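Week 9 handout — Can machines do chores yet?
Intro to Automation, evening section
Rev. June 23, 2021

Read before class. Bring the Ornura worksheet, the one with the blank table on the back. If you lost it there are copies in the tray.

1. The question

"Can a robot do the dishes" is a bad question. Which dishes, what sink, who set it up, how many tries, who fixes it when it drops one. Most of tonight is about making the question smaller until we can answer it.

Working definition for this course: a machine can do a chore if it starts from the mess as a person would leave it, finishes without help, and does so on most days. Write that down, it comes back on the final.

Three words in there do the work: mess, help, most. Every demo cheats on at least one. Not a crime, but say which.

2. Where machines already win

Dishwasher, washing machine, dryer. Boring but important. They win by changing the job. A dishwasher does not scrub like a person, it sprays hot water in a closed box, and a person loads and unloads. So the part left over is the picking up and putting down. Same with laundry — the wash is solved, the folding is not.

Shop floor version: same part, same place, same way up, all day. Old style arms are great at this. The Drindach line from week 4 runs one fixed motion and the fixture does the thinking. Shift the tray and it grabs air.

3. Why plates are hard

- Thin edge, flat on a surface. Fingers can't get under. People tip the rim up with a fingertip without noticing they do it.
- Shiny. Depth sensing gets confused by glare, worse when wet.
- Slots. A rack slot wants the plate upright and lined up, small error and it rides on top of the wire.
- Contact. You feel the plate touch the wire and you adjust. Many arms have no real sense of touch at the fingertips.
- Order matters. Fill the front slots first and now the arm has to reach over them.

Sponges: easy to grab, hard to use. Squishy so the grip is forgiving, but wiping means pressing with steady force along a curve. Too little, no cleaning. Too much, plate slides off.

Towels: worst of the lot. No fixed shape. Every time you put it down it is a new object. See Shakya reading, section 2 only, skip the math.

4. Two ways to get an arm to do it

a) Write the motion by hand. Fast to run, easy to debug, breaks when the kitchen changes.

b) Show it. A person drives the arms thru the job many times, joint positions and camera views get saved, a model is trained to copy. Handles some variation. Fails in strange ways, and you can't always say why.

For (b), how many tries do you need? Depends. Exercise set uses 100 for a single plate into a rack and 1000 for the full table job. Those are class numbers so the arithmetic comes out nice, don't quote them as fact.

Two arms or one? One arm can rack a plate. Two lets you hold with one and wipe with the other, or pass across when the reach is bad. Cost: more motors and cables, and now they can hit each other.

5. The table job

Work through this one in pairs. Assume the goal is everything washed, racked, and the towel back where it was. 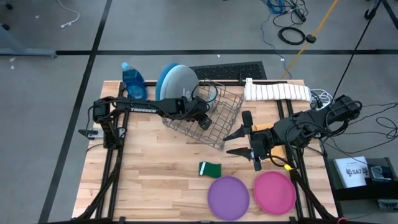

Fig. 1. Two-arm table setup, gripper at the dish rack, purple and pink plates still lying flat near the front.

Questions to talk over, no need to hand in:
What would you do first, the flat plates or the rack? Which arm takes the pink plate, and does it need to pass it over?
The soap bottle is behind and to the side of the rack. Do you need to move it at all?
Where's the water? Nothing on the table says sink. So what part of "doing the dishes" could this job be testing?
What changes if the plates start in a stack insted of side by side?

6. Scoring

Don't score pass / fail. Split the job: reach, grasp, lift, line up, release, stays put. Mark each one. Two robots with the same final score can be failing in totally different places.

Trakotham log (handed out last time) has 802 attempts on one task. Find the step where most of them die. Hint, look at grasp and line up before you blame release. Also check who reset the table between tries — a reset counts as help under our definition.

7. So, yet?

My answer for now: parts of chores, yes, on a set table with known objects. Whole chores in a stranger's kitchen, no. You can disagree, bring a case.

For next time: finish the Trakotham log, one page max. Pick a chore from home, time yourself, list every grasp. The October group listed making a sandwich and ran out of paper, so pick somthing short.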